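Visit report: Skilus open day, 30/10/2021

Karlijn Martens met our group at the door and took us straight through to the main room on the second floor. 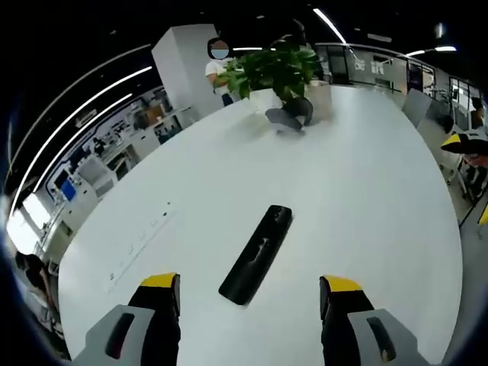 Skilus moved in last December and kept the plan open. Benches and equipment are along one side, with glass partitions for the quieter work. The large white tables are shared and nobody has a fixed place. Henk Vanhove asked how they are kept clear. Items left out overnight go into a box by the stairs, and the box is emptied every 2 weeks.

The white surface was chosen for visibility: small dark items are easy to find on it. It also marks easily, and Martens would pick a light grey next time. Strip lighting on the dark ceiling is set to 500 lux at table height. Els Van Loon found this adequate for reading, slightly low for fine work.

Plants are watered by rota. The tour took 75 minutes - longer than planned, and we missed the store room.

Contact: Teun Leemans, visits desk | © Skilus | Back to top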